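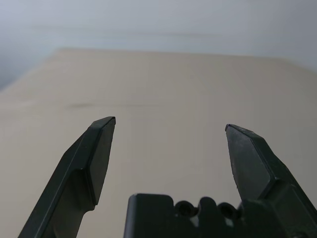

tallpantry replied:
I would settle the boxes before you settle the table. Any flat surface works for sorting. If you start with the wrong boxes you end up doing the whole job twice, and I have done that with sewing supplies and again with hardware.

kelpline (original poster)
OK, fair. Let me say what I'm trying to do. It's small stuff: cords, batteries, tape, picture hooks, spare keys. All of it used to live in two kitchen drawers. I want it in boxes on one shelf in the hall closet. The shelf is 14 inches deep, so I can't go very big.

I have two kinds of box to choose from. One is clear-ish plastic, the whitish kind you can sort of see through. The other is solid white with a divider inside.

tallpantry
Clear. You will forget what's in a white box in a month.

oatbarn9
Disagree. Clear boxes on an open shelf look like a mess no matter how neat they are inside. White with a label on the front is fine if you keep the labels up to date. I buy Veson label tape and have had no trouble with it.

tallpantry
It's a closet with a door. What it looks like doesn't matter much.

kelpline
The door stays open half the time, so it matters a little. I did a first pass last night with the see-through kind.

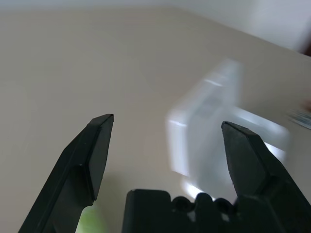
Cords are a poor fit for it. They spring back up and push on the lid, and with nothing to separate them they all slide to one end when you pull the box out. Batteries were OK. Tape was OK. I got 9 rolls in and could still close it. So my plan now is to use the see-through ones for anything that stacks and put the cords somewhere with a divider — unless someone has a better idea.

mudroom_ed
Put each cord in a sandwich bag and stand the bags on end. No divider needed.

oatbarn9
Bags are slippery and they end up flat on the bottom. I tried it for the cords in my desk. A divided box costs more but you only buy it once. The Nikzad store in Wiranside had some for 16 dollars the last time I was in.

mudroom_ed
16 dollars for a box of old cords. Throw out half the cords.

kelpline
I already threw out a bag of them! What's left is stuff we use. I'm going to try the white one with the long compartment for cords and put the small adapters on the other side of the divider wall.

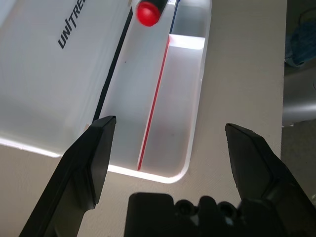 oatbarn9 replied:
Measure your longest plug before you commit to it. Long narrow compartments are good for cords that fold flat, but a charger with a big square brick can jam sideways. I keep the bricks in a separate bin and wrap the cords on their own.

tallpantry
And label the short end, not the lid. On a shelf that deep you will be pulling it out by the short end.

kelpline
Good point on the label. I'll measure the plugs tonight. Does anyone keep batteries in the same box as cords, or should those go on their own?

mudroom_ed
On their own. There's an older Zurnum thread on battery storage, search for "9 volt."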